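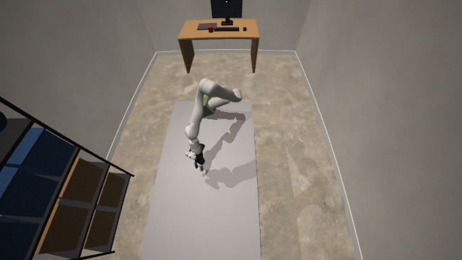 Picks land off to one side after I re-taught the tool. Is the gripper really to blame?

Asked in Cell setup and upkeep, June 2020

We keep a rendered model of our bench cell next to the real one and try out every change there first. White arm, two-finger gripper, one small pegged block as the target. The arm controller runs Puditz and the model is built in Harov.

After I swapped the gripper and re-taught the tool point, the fingers come down left of the block. The offset is the same in the model and on the bench. The dealer says the gripper bracket is bent and wants to sell me another. I have my doubts, since a bent bracket on my bench shouldn't bend the one in the software.
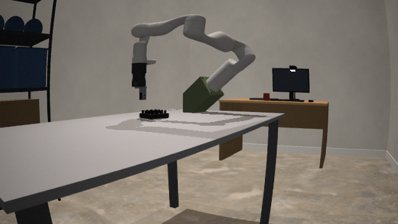 Gripper over the block, fingers slightly open.

Program is 538 lines and I'd prefer not to touch all of it. Where would you look first?

Answer 1 (32 votes)

Don't buy the bracket yet. You typed one set of tool numbers into both places, so both are wrong the same way. Load the old tool file and run the same approach. If the offset changes, your re-teach is the problem.

Then do it over against a fixed point, with the wrist turned a good way between touches. People take four touches with the wrist barely moved and the software happily accepts them. I use 8. Sorrentino's sheet says fewer will do, and I've never had luck with fewer. 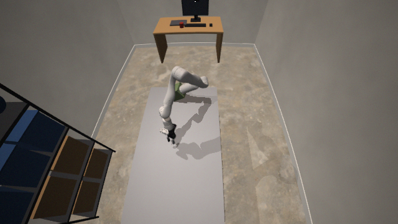 Tool frames are only half of it. Check the base frame too, and check it with nothing to pick. If your model can show you the fingers pointing down at bare gray surface, as they do there, type in a position you can measure on the real bench and compare. Do one spot close to the base and one far out. Same error at both, look at an offset. Error grows with reach, look at rotation. I wouldn't trust the model's "calibrated" message for either one, it only means you pressed the button.

Answer 2 (8 votes)

Had this on a Uvbridge cell. The approach point was saved under the old tool, and re-teaching the tool doesn't re-save the points.
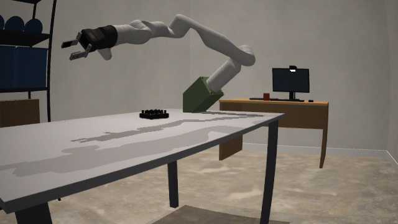
So open the point list and look at which tool number each one was stored with. Ours had a mix of two. We fixed the picks and forgot the retreat moves, and that cost us another afternoon in September.

Answer 3 (0 votes)

just update the firmware, 1565 fixed everything for me

Comment on answer 3: Fixed what, though? The notes for 1565 don't mention tool frames.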